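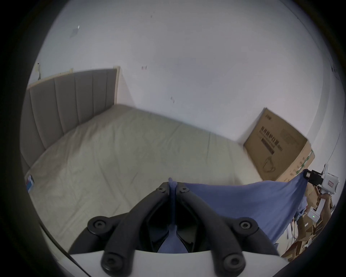

Preparing Donated Bed Linen for the Dolent Store

This guidance is for households and partner organisations giving bed linen to the Dolent store. It applies to sheets, pillowcases, duvet covers and blankets. Duvets and pillows are handled separately at our Plostitz site and should not be brought to Dolent.

Before you begin

Check each item in daylight. We can accept linen with faded colour, small repairs or missing buttons. We cannot accept linen with holes, a strong smell or stains that remain after washing.

Step 1. Wash and dry

Wash all items at the highest temperature shown on the care label. Do not use fabric softener on towelling or flannelette. Items must be fully dry before they are folded, including seams and corners. Damp linen will mark whatever is packed beside it, and a whole bag may have to be refused.

Step 2. Sort by size

Sort sheets and duvet covers into single, double and king size. If the label has been removed, lay the item flat and measure the width. Keep fitted and flat sheets apart. Cot linen should go in its own bag.

Step 3. Fold

Fold flat sheets in half lengthways, then in half again, and bring the short ends together until the item will fit on a shelf. For fitted sheets, tuck the corners into one another first. Duvet covers should be fastened before folding. Place matching pillowcases inside the cover or sheet they belong to.

Step 4. Bag and label

Use clear bags holding no more than 4 sets each. Write the size and the number of items on a plain label and fix it to the outside – labels placed inside the bag are often missed at intake. Partner organisations should add their reference number.

Step 5. Book a delivery

Deliveries are received by appointment only. Please telephone extension 3063 and ask for Heloísa Camargo or, for loads of more than 23 bags, Yiğit Değirmenci. The store is closed to deliveries throughout August.

Items we are unable to use

Linen that does not meet the standard at intake is sent for textile recycling. It cannot be returned to the donor.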